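Block stacking, notebook entry. Written up at the bench by whoever has the pen.

Started with the pine blocks because they were on the table and the thin sticks were still in their box. Plan for the session: blocks on edge first, then a frame of planks, then a crosswise stack from the sticks. The blocks stand on edge nicely provided you leave them be. Pine is light, the tabletop is fairly slick, and a nudge at one end swings the whole piece like a gate. Staggered row is easier to pick from than a straight one. Wrote that down in May too, apparently, and then lined them all up straight again.
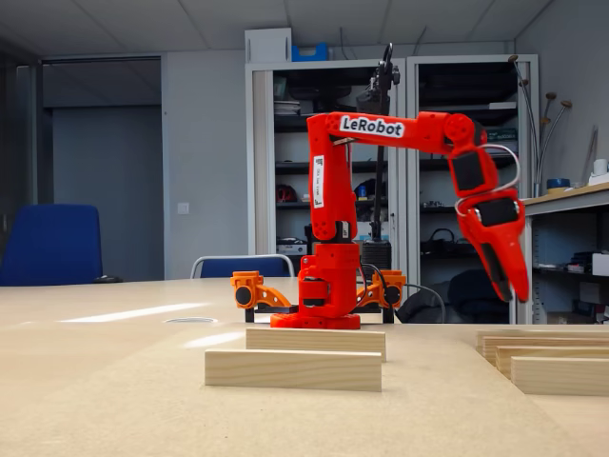
Dresov, 1 September 2024

Frames next. A board lying flat, another behind it, short planks on end for the sides. No glue, no pins. We talked ourselves out of pins last time on the grounds that they would be a nuisance to take out, and have been propping planks up by hand ever since, so the saving is open to debate. The upright planks are the weak point. Any end that isn't cut square leans, and sanding it by eye makes it lean a different way. Want a proper stop block on the saw before the next batch.
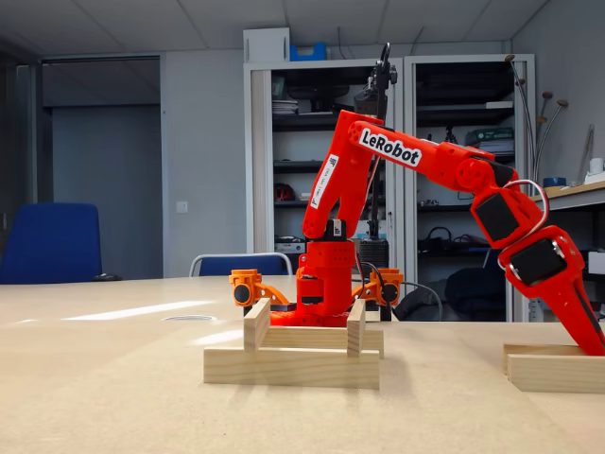
The other thing with planks is the grain. Pieces from the outer part of the Novetti board have cupped a little and rock when laid flat. Marked the worst with a pencil cross on the underside, where of course it can't be seen. Keep them for uprights or for the stove.

Sticks last. Laid crosswise in layers on the gray fiberboard, which has more bite than the bare table. Long ones overhang and that's fine as long as the far end has something sitting on it. A leaning stick is the awkward one: pull it and you find out what it was holding up. Rule for now is 11 sticks per stack, tallest point whatever it comes to. Box says 300, I have not checked and do not intend to.
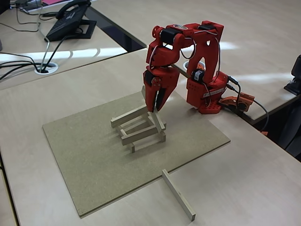 Gorkex wants it noted that the leaning sticks should come out before anything else, and that a stack which needs one was laid badly in the first place. Noted. Gorkex is welcome to lay the next one.

To do: square the plank ends, find the second sheet of fiberboard, move the pencil crosses to the top.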